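Hand-held gripper trial moves on to soft goods

The comparison of hand-held grippers at the Lurnura hall has reached its second stage, with bedding and clothing taking the place of the boxes and bottles used at the start of the year.

Two sets of fingers are being tried. The first is the straight pair supplied by Bălan, which has been in use since the hall opened. The second is a curved black pair made in our own workshop under the name Trokis. Both fit the same hand-held body, and changing from one to the other takes less than 10 minutes with a hex key.

In the first stage, each set was used for 600 short recordings of picking up and putting down hard objects. There was little between them. The straight fingers were a bit better with flat items such as cards and thin books, and the curved ones held round items more firmly. Operators found the curved set slightly heavier at the front, and several asked for a softer spring in the trigger.

Cloth has been harder. A sheet or a shirt gives the fingers no clear edge to close on, and the straight pair often slid over the top of a fold. The curved pair comes together at the tips first, so a small pinch of fabric can be lifted before the rest of the finger closes. Early results favour it, but only 112 of the cloth recordings have been checked so far – too few to settle the matter.

The view from the gripper's camera is being looked at as well. The curved fingers take up more of the picture, and the team working on the Sanska controller wanted to know whether enough of the bed could still be seen past them. Their answer in April was that it could, provided the operator keeps the tool fairly high on the approach. A version with slimmer arms has been drawn up and will be cut if the checks on the remaining recordings show a need for it.

Over 1215 recordings are now stored from both stages. Once the cloth work is finished, the same tasks will be repeated with the fingers fitted to a fixed arm, using the same sheets and the same starting positions where possible. The settings files for both finger sets are on the shared drive, and anyone booking the hand-held tool should note which set is fitted when they return it.

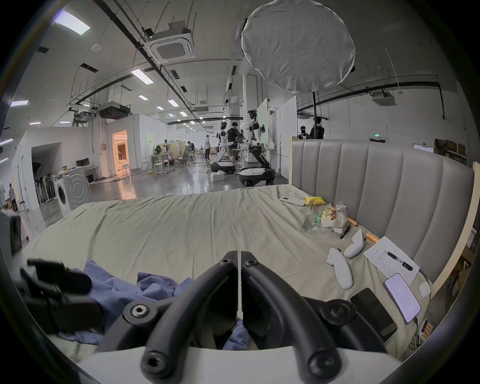
The curved fingers over the bed

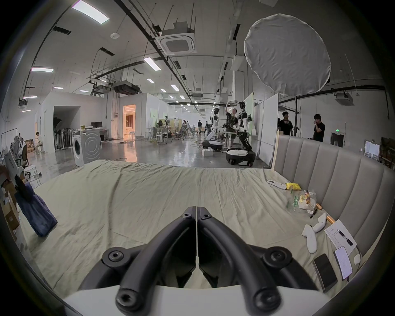

Lurnura Hall – Grippers and Handling Group

Bookings for the bed area are open as usual. Groups wanting to use the curved fingers for their own tests should ask at the workshop desk before noon, as there is only one finished pair. A second pair is being made.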